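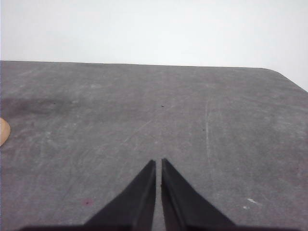

Scuffs, rings and other things tables do to you

There are two sorts of household: those with marks on the table, and those where you're not allowed to put anything down. We are firmly the first sort. I have owned 3 tables in my adult life and ruined all of them slightly, so take what follows as the advice of a repeat offender.

Find out what you're dealing with

Half of what looks like a scratch is something left behind by an object that was softer than the table. Mug bottoms do it, so do cheap trays and the rubber feet on chopping boards. Run a fingernail across the mark. If the nail doesn't catch, you have a fair chance of getting it off. If it does catch, skip to the part about tablecloths.

Try the dull things first

Warm water, a drop of washing-up liquid, a soft cloth. I know. You came for a secret involving walnuts. But most chalky, cloudy tops are wearing several months of spray polish and crumbs, and the cure is to wash them properly, rinse with a second cloth and dry with a third. Skip the rinse and you'll get the swirls back by teatime, in a fresh pattern.

If that does nothing, mix bicarbonate of soda with enough water to make a paste like thin toothpaste. Rub lightly with a damp cloth, in straight lines, and try it on a corner first. Keep it well away from anything shiny. My mother-in-law's sideboard in Retavthorpe had a high gloss until I helped.

A pencil rubber (the white kind) is very good on black heel marks and on the grey streaks that saucepans leave. Don't use the pink one off the end of a pencil unless you'd like a pink table.

White rings on wood

These are usually damp trapped in the finish. Leave them alone overnight, as a good few fade by themselves while you're busy blaming someone. Failing that, a folded tea towel over the ring and a warm iron with the steam off, for a few seconds at a time. Lift it and look. Lift it and look again. The one time I answered the door halfway through, I ended up with a much more interesting mark.

Mayonnaise works too, left on for an hour. The dog will need to be in another room.

Sticky labels

Cooking oil on a bit of kitchen roll, ten minutes, then scrape with an old loyalty card. I use the one from Nudari, the carpet warehouse on the Birkthorpe road, where I spent 67 pounds on a rug and was promised a lifetime of savings. It has now saved me a scraper. Wash off the oil afterwards or everything you own will slide gently towards the floor.

Not doing it again

Felt pads on the bottom of anything heavy that gets dragged: fruit bowl, lamp, sewing machine. A packet lasts years, though you'll lose it after using 2.

Brush grit off before you wipe. A wet cloth over sugar or sand is just sandpaper with good intentions.

Coasters only work if they're within reach. I bought 6 nice cork ones and kept them in a drawer, where they remain in beautiful condition.

Anything hot goes on a trivet or a folded towel, including the things you think have cooled down.

When to give up

Deep scratches in a wooden top can be sanded out if the wood is solid and you have a free weekend and a forgiving family. On anything with a thin printed or coated surface, put the sandpaper away. You'll go through it before the kettle's boiled and there's no putting it back.

For those, a tablecloth. The wipe-clean sort comes off a roll at Ramasamy Fabrics, and they'll cut it a bit long if you ask. Stand it over the back of a chair for a day to let the creases drop. Ours has lemons on it, and one iron-shaped patch with no lemons.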